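Ticket 552
Product: Prolludau label printer driver
Opened by: Gerardo Valentini, Cliltano office
Opened: Jun 29, 2019
Priority: Normal
Status: Waiting for customer

Subject: Labels print with the last line missing after update

Good morning,

I write to you about the label printer in our office in Cliltano. After the update of the driver, the last line of every label is missing. The first lines are correct and the barcode can be read by the scanner. Only the postal code line does not come on the paper.

What I have tried until now:

Turned the printer off, waited, turned it on again. No change.
Calibrated the paper with the button on the front. The printer fed 2 blank labels, as the manual says it should, and the next label had the same fault.
Printed from the other computer, which still has the old driver. The label is complete.
Removed the new driver and installed it again as administrator. No change.

From the third point I understand that the printer itself is in order. Please tell me if I am wrong in this.

Reply from Landeg Support

Hello Gerardo, thank you for the clear report. Please open the driver settings, go to Page Setup and tell us which label height is shown. The update may have put it back to the default. Please also tell us which program sends the labels.

Reply from Gerardo Valentini

The height was shown 4 mm shorter than our label. I have corrected it and pressed Apply. The first label after this was complete and I was very happy, but when I closed the program and opened it again, the old value was back. So the setting is not kept.

The program is Govbridge, the shipping module. We use it since November and before the update we never had to touch this page.

Reply from Landeg Support

Govbridge stores its own copy of the label size and sends it with each job. Please change the height there also, under Templates, and save the template with a new name. Then restart the print spooler and send one test label.

Reply from Gerardo Valentini

I have made the new template and I will restart the spooler when my colleagues finish the shipments of today. I write again with the result. Please do not close the ticket before. I attach one photo.
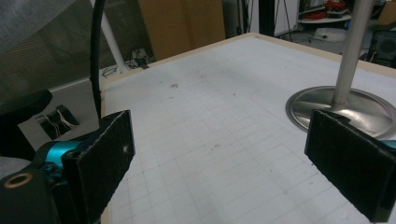
Attachment 1: work table, Cliltano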